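Home | Kids | Make | Things That Move | Ask Us

How a Robot Hand Picks Up Small Things

November 2022
By the El Ouafi Workshop

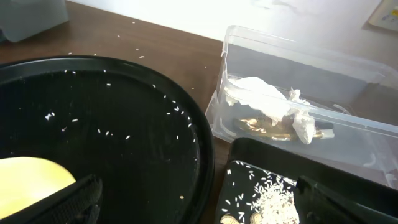

Your hand is very good at small jobs. You can pick up a pea without thinking about it. A robot has to be built and taught to do the same thing, and food from the kitchen is a good way to test it.

We built our robot arm, named Fikix, on a table in a shared workshop. It took 172 screws and most of February. The arm has a gripper at the end. A gripper is the robot's hand. Ours has two black fingers that open and close like tongs.

Why is rice hard?

A grain of rice is small, smooth, and light. If the fingers close a little too high, they miss it. If they push down too hard, the grain shoots out sideways. Rice gets onto the table very easily.

A peanut in its shell is easier. It is bigger, and the shell is bumpy, so the fingers have something to hold. Crumpled tissue is different again. It squashes when you squeeze it, and the robot must learn when to stop squeezing.

How does the robot see?

There is a small camera near the gripper. It moves when the hand moves, so it gets a close view of whatever the fingers are near. The computer gets the picture and works out where to send the fingers next. Shiny things can be a problem. A bright spot on a wrapper or a plastic box may look like an edge to the computer.

How does it learn?

A person steers the arm first, and the computer saves every move. We call one try a "run." We have saved more than 400 runs so far. Our first program, Hotura, could only open and close the fingers. The one we use now is called Grastodmont, and it can choose where to reach.

Try it yourself

Put some dry rice on a tray and pick up one grain with kitchen tongs. Then close one eye and try again. Ask a grown-up before you use the tongs, and sweep up the rice when you are done.

Next: Motors and Gears | Back to Things That Move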